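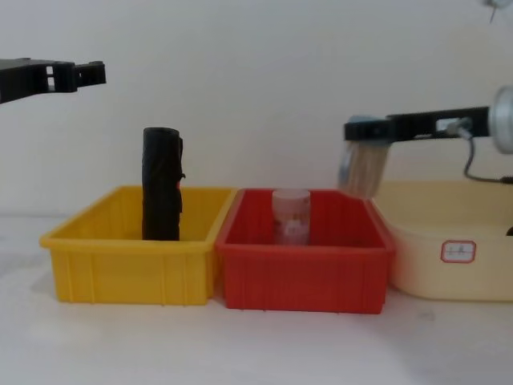
What is color bin sorting?

Color bin sorting is a way of putting small household items in order by giving each kind of item its own container, with the color of the container standing for what belongs inside. The Vurnton Home Organization Service recommends it for kitchens, utility rooms, craft areas and any other place where small things gather on a flat surface.

Who may use the program?

The program is open to all households in the Vurnton service area, including renters. Schools and offices should use the separate workplace guide, as their storage rules differ. There is no fee to register. Each household receives one starter set.

What does the starter set contain?

The standard set contains three open-topped plastic bins in yellow, red and cream, a sheet of blank labels and a printed copy of this page. Bins are supplied without lids. Lids may be requested for long-term storage, but they slow down daily sorting and most households return them.

What do the three colors mean?

The Service suggests the following arrangement for a first set:

Yellow: items used every day, such as keys, pens, tape and chargers.
Red: items that must be dealt with, such as things to repair, return or give away.
Cream: items to be kept but not needed this week, such as spare bulbs and extra batteries in their packaging.

A household may change these meanings. Once chosen, they should stay the same for at least one month, and everyone in the home should know them.

Where should the bins be placed for sorting?

Place them side by side on a clear, steady table at a height that does not require bending. A pale or plain tabletop makes small items easier to see. Leave enough space in front of the bins to lay out what is to be sorted, and push the bins far enough back that they cannot be knocked off the table. The floor is not recommended except for very large items.

Should the bins touch each other?

They may stand close together. Participants who find that items drop between two bins should either close the gap completely or widen it to the width of a hand. Bins with a flared rim will meet at the top before they meet at the base, and this is normal.

How should a first sorting session be carried out?

Begin with one drawer or one shelf. Empty it onto the table, wipe the inside, and leave it open to dry. Pick up items one at a time and place each in a bin before picking up the next. Throw away obvious trash as you go, in a separate wastebasket. When the table is clear, return the contents of the yellow bin to the drawer, carry the cream bin to its storage place, and set a date for the contents of the red bin.

Do not begin a second drawer until the first has been closed. Unfinished drawers are the most common reason for households asking for a repeat visit.

How long does a session take?

A single kitchen drawer usually takes less than an hour. The Service advises stopping after 31 minutes for the first session, whether or not the drawer is complete. Anything still on the table may be placed in the red bin until the next day.

What should be done with an item that fits no category?

Place it in the red bin. If the same item is still there after three sessions, the household should decide whether to keep it. Please do not add a fourth "miscellaneous" bin. Households that do so generally find that it fills first and is emptied last.

How should tall or round items be handled?

Tall items such as tubes, bottles and rolls should be lowered into the bin upright, and the hand should not let go until the base is resting on the bottom. Dropping them from above the rim can crack a thin plastic bin or tip it over. Round items that roll should go in last, on top of flat items, or be laid along the longest side of the bin.

Which items must not be placed in the bins?

Medicines, knives without covers, open containers of cleaning fluid, loose batteries and anything still hot from the stove or iron. Food may be sorted only if it is sealed. Bins used for food should not later be used for tools, or the reverse. Bins do not lock and should be kept out of the reach of small children when they hold anything that could be swallowed.

Are labels required if the colors are already different?

Labels are strongly advised. Some people do not see the difference between certain colors, and visitors will not know the household's system. Write one or two words in large letters on the front face of the bin. Bins with ribbed sides hold adhesive labels poorly; in that case, use a card tied to the rim — a paper clip also works.

How should the bins be cleaned?

Wash by hand in warm water with dish soap and dry fully before use. A soft brush is suitable for ribbed walls, where dust tends to settle. Do not use scouring pads. The Service does not recommend the dishwasher, as heat may change the shape of the rim.

May a household use its own containers?

Yes. Any sturdy, open-topped container is acceptable, provided that the containers differ clearly in color and are close to each other in height. Shoeboxes may be used for a trial period. Glass jars are not suitable for the red category, which is moved often.

How much weight can each bin hold?

Please keep each bin light enough to lift with one hand. For heavier goods, such as canned food or hand tools, ask for the Bradwood storage crate, which has handles and is available at the Vurnton desk while supplies last.

Can children take part?

Children may take part with an adult present. Younger children do well with a single task, such as finding everything that belongs in the yellow bin. The Vania activity sheets, available on request, offer simple sorting exercises with buttons, blocks and socks.

What happens to items that a household wishes to give away?

Usable items may be brought to the Dimitriou Exchange Room during desk hours. Items must be clean and complete. The room cannot accept mattresses, car parts or electrical goods with damaged cords. Please remove items from your own bins before handing them over — bins left at the counter cannot be returned.

Can a missing or broken bin be replaced?

One replacement per household is provided each year. Bring the broken bin with you, if possible. The color you need may not be in stock, in which case you may wait or accept another color and a new label.

How many households are enrolled?

The program has places for 600 households. As of the last update, 117 places remained open, and 68 households had asked for a home visit. Visits are scheduled in the order in which requests are received.

What takes place during a home visit?

A member of the Service's staff will sit with the household for one session and answer questions. Staff will not open closed drawers or cabinets without permission and will not throw anything away. The household should choose one area in advance and clear a table nearby.

Does the Service sell storage products?

It does not. Questions about products bought in stores should be sent to the store or the maker.

How can I ask a question that is not answered on this page?

Write to the Vurnton desk or ask in person. Please include your registration number and say which room you are sorting. Written questions are answered in the order received.

Page last updated July 14, 2025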